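Cleaning the old desktop computer
Posted on Jan 28, 2010 by Karthik Navaratnam
Filed under: Home, Repairs

My old Dell has been making a lot of noise since July. First I thought it was the hard disk, and I even made a copy of all my photos because I was afraid to lose them. Then one evening I put my ear close to the case and understood that it was only the fan, working very hard. I bought this computer second-hand when I moved to Clendton, and I have never cleaned it inside. I am a little ashamed to write this.

In Jirdale, where I lived before, there was a small repair shop that did this work for very little money. In Clendton the shop asked me for 30 dollars only to look at it. So I decided to do it by myself.

I read two guides before I started, and they did not agree about the processor. One said you must always take off the big cooler and change the paste under it. The other said to leave it alone if the temperatures are good. My temperatures were not good, so I followed the first guide. The cooler was harder to remove than I expected. I turned the screws a little at a time, each one in turn, and then I moved the cooler gently from side to side until it became free.
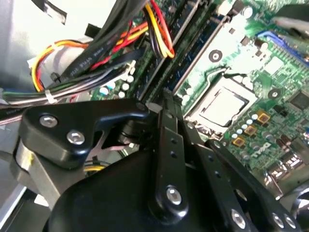
The old paste was dry like chalk. I cleaned it with alcohol and a coffee filter, because a coffee filter does not leave small fibers behind. It took me five or six filters before the metal on top of the processor was a clean, dull silver. I did not open the socket. Both guides said the same thing about this, and I was happy to obey.

For the memory slots I used a soft paintbrush, a new one, and I brushed only along the length of the slot. I was very careful near the small parts next to the processor. They look strong, but I do not want to learn how strong they are.

The new paste is from Kolev. The tube is tiny and I used a drop the size of a grain of rice. My brother-in-law says this is too little, and he would cover everything with a thin layer. We have talked about it on the phone two times already — I think we will talk about it again.

The computer started on the second try. On the first try I had forgotten to connect the fan, and it gave me a warning on the screen. Now I can hear the clock in the kitchen again when I am working. Next I want to clean the keyboard, which is in a worse condition.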